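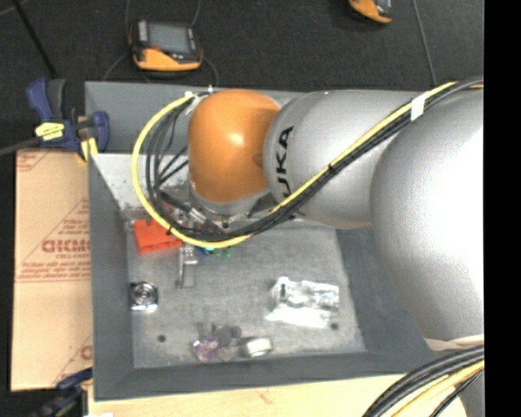 Zircombe Bin Cell, Model 110
Sold by Curville | Research equipment | Picking and grasping

Overview

The Model 110 is a mixed-parts picking cell for labs that study grasp selection in clutter. It is supplied with an arm mount, a finger gripper, a gray sloped-wall bin and the Gadasar grasp planner. The arm is ordered separately.

Method

Gadasar scores candidate grasps from a single depth view and executes the top one. After each attempt it records the view, the finger opening, the approach angle and the outcome. No object models are used. Items that failed once are lowered in rank for the next 8 attempts, then restored.

The method was developed by Roscoe Ostrowski and Clyde Haddad at the Zamora lab. Their test set mixes rigid blocks, small metal parts and items in clear plastic bags, tipped into the bin together and left as they fall.

Result

The reference run covered 2000 attempts across 21 object sets. Lowering the rank of failed items cut repeat failures on the same item. The gain was largest for bagged items, where reflections disturb the depth reading. Grasps close to the bin walls showed no change. The full log is supplied with the planner.

Setup notes

Clamp the bin to the table before calibration. Recalibrate if it is moved.
Route the gripper cables along the arm and tie them at the wrist. Leave a loop long enough for full wrist rotation.
Keep the handheld controller outside the bin area.
Bin walls are sloped to return items toward the center. Flat parts may still rest against a side.

Not included

Arm and arm controller
Table and clamps
Test objects

Revision

Page updated Dec 7, 2019. Planner logs exported before October use the old column order and need the converter in the download folder.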